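Torwartfrage vor dem Derby

kurvensteher40
Nach dem Training am Samstag ist für mich klar: Raudsepp gehört ins Tor. Zwei Spiele ohne Gegentor, dazu ruhig bei hohen Bällen. Gegen Clikevik brauchen wir genau das.

linksaussen
Sehe ich anders. Jusis hat 966 Minuten in den Beinen und kennt die Abwehr. Wegen einer Zerrung verliert man nicht den Stammplatz.

kurvensteher40
Ist er denn fit? Im Oktober hieß es auch, er sei fit – danach fehlte er wieder.
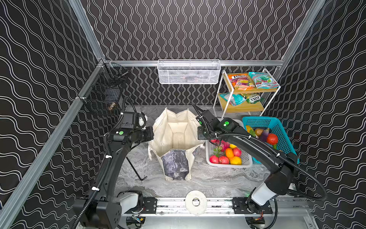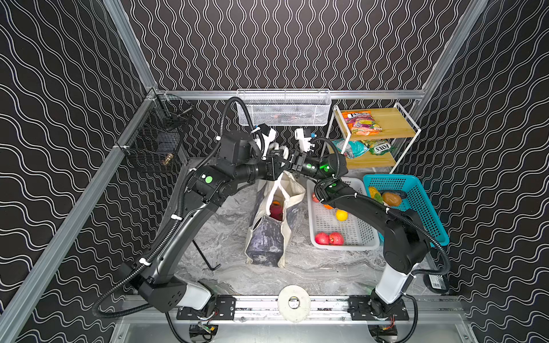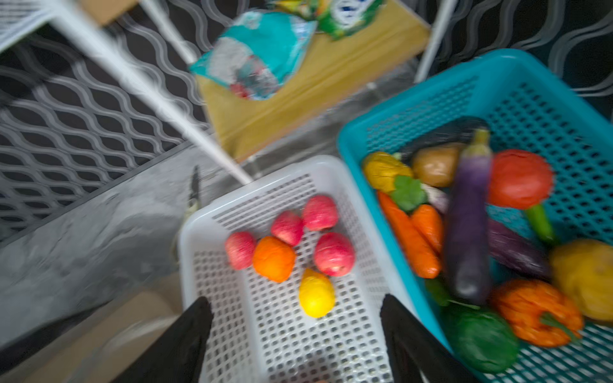 Skandis
Fit oder nicht, das Problem liegt davor. Die Innenverteidigung steht viel zu tief, da sieht jeder Torwart schlecht aus. Gästeblock übrigens nur 400 Karten.

linksaussen
Stimmt nur halb. Beim letzten Auswärtsspiel standen wir hoch und haben nach Kontern verloren.

Skandis
Da fehlte auch der Sechser. Mit ihm würde ich es wieder so versuchen.

kurvensteher40
Bleibe bei Raudsepp.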